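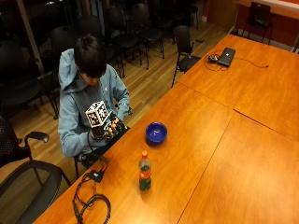

A person seated at a long wooden table, head bowed over a white cube with black square patterns.

Table (furniture)

A table is a piece of furniture with a raised flat top, held up by legs, a pedestal, trestles or a wall bracket. Used for eating, writing, sorting, games, repairs, pretty much anything done sitting down. The long table is the type seated along both sides, usualy found in dining halls, reading rooms and shared workshops. This article is mostly on the long table. For desks see Desk. For the data kind see Table (information).

Name

From Latin tabula, a board or plank. Old English had "bord" for the same thing, still around in "room and board" and "boardroom". Came into English partly through Old French.

History

Small tables in ancient Egypt, stone and wood, mostly to keep things off the floor. Greek and Roman ones often low, set by couches. Medieval halls in Europe used loose boards on trestles — put up for the meal, taken down after, so the room could be used for something else. Fixed tables with joined legs spread later, as houses got separate dining rooms.

The Grullulbridge table is a local case. Town record of 1598 lists "one longe borde with formes" in the market hall, the forms being benches. The present top is newer, two planks replaced after a roof leak. Date of the repair not known. Jarmila Kollár, in her short history of the hall, argues the stretchers are original and the legs aren't. Baptiste Lecomte disagrees on the stretchers, citing saw marks. Not settled.

Construction

Main parts:

Top. Solid boards, veneer over a core, stone, glass or metal. Solid wood moves across the grain with the seasons, so tops are fixed with buttons or slotted screws, never glued hard to the frame.

Apron. The rail under the top, joins the legs. Too deep and knees hit it.

Legs. Four is common. Very long tables get six, or a pair of trestles set in from the ends.

Stretcher. Low bar between the legs, stops racking. Doubles as a foot rest, wears down fast.

Breadboard end. A strip across the end grain to keep the top flat. Often sticks out a bit in dry months, this is normal.

Size

Dining and work tables are mostly 750 mm high. Standing benches higher, coffee tables much lower. Makers in the Nimness area allow 500 mm of edge per sitter on benches, more with armchairs. Older tables there are tighter. Top thickness on the Nimness pattern is 30 mm, planed down from rough stock.

Finish

Oil, wax, varnish, lacquer, or nothing. Oil is easy to patch but marks with water. Varnish holds up better and is a pain to fix once it chips. Scrubbed tops were left bare and cleaned with sand or soda, hence the pale color of old kitchen tables.

Regional types

Trostel table — narrow top, one bench side only, made to stand against a wall. Pegged, no screws.

Pap table — folding, two flaps on a swinging leg. Sold flat. The hinge is the weak point, many surviving ones have a replacment.

Refectory table — heavy, long, low stretcher all round. Linked to monasteries, later copied for houses and schools.

Customs

Seating order at long tables often followed rank, with the head at one short end or at the middle of a long side. The phrase "below the salt" comes from this, the salt cellar marking the split. To "turn the tables" is from board games, not furniture moving. To "table" a motion means put it off in American use, but bring it up in British use.

See also

Bench
Desk
Trestle
Workbench

Page last edited February 22, 2025. Section on Regional types needs more sources.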